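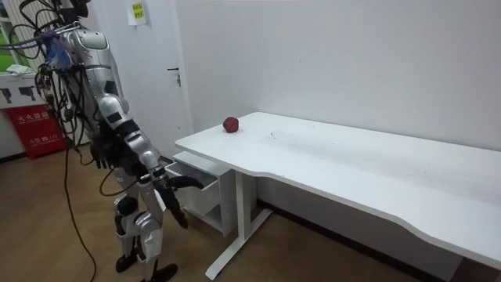 March 4, 2022
Notebook, Zeduldale student robotics project
Entry by R. Yáñez, read by C. Giannakopoulos

Goal for this session: drawer task, right hand only. Apple to be handled as a separate subtask and not chained until the drawer part is repeatable.

Setup. Humanoid at the left end of the white desk, facing it, knees slightly bent. Drawer unit under the left end, upper drawer open and empty for the hand alignment checks. Apple on the left part of the desktop, toward the wall. That is out of reach from the drawer pose, so the chained version will need either a step or a torso move in between. Charalambos wants the torso move. I would prefer to shift the apple forward and keep the feet where they are. Not settled.

Controller is the Fumum branch, with the wrist limits Charalambos put in. Joint logging on for both arms even though the left is only holding a fixed pose.

Runs

Set A, alignment only. Hand lowered to the side of the open drawer, held, retracted. 3 runs. Repeatable by eye. Elbow settles late on the way down and the hand arrives before the forearm has stopped moving. Left the gains alone.

Set B, close from open. Fingers curled, push on the drawer front. 3 runs, 2 closed fully. The remaining one stopped short and the controller reported the contact as target reached. Threshold is too low, it triggers on runner friction. Raised it in the config, not tested yet.

Set C, open from closed. 2 attempts, neither good. Fingertips slid off the top edge of the drawer front before there was enough pull. Thumb is commanded too far out to oppose anything. Stopped there to avoid loading the finger joints sideways.

Notes

Desk position matters more than we allowed for. The foot bar of the desk frame limits where the right foot can go, and if the desk is bumped the drawer moves with it while the taught pose does not. Need floor tape at the desk feet and at both robot feet. Re-teach after taping, not before.

Floor cable: keep it in a loose curve behind the robot and clear of the heels. Check before every run, same for the bundle over the shoulders when the left arm is moved. Add to the start checklist.

Log timestamps from the hand and from the arm differ. Alexiou script lines them up on the first motion, which fails for Set A because the hand does not move there. Use the arm clock for everything until this is fixed.

For the Gostance demo in August the class has to show open, place, close in one sequence. Open is the weak part. Place has not been tried at all.

To do

Tape desk and foot positions (RY)
Retest Set B with new contact threshold (RY)
New thumb angle for Set C, start from the grasp preset and not from flat hand (CG)
Decide torso move or apple position (both)
Wipe desktop, smudges on the right half
Copy logs to the shared folder, name by set letter

Added later, CG: thumb preset is in the branch, untested. Do not run it with the drawer fully closed until the pull force limit is in. Limit goes in the arm config, hand config ignores it.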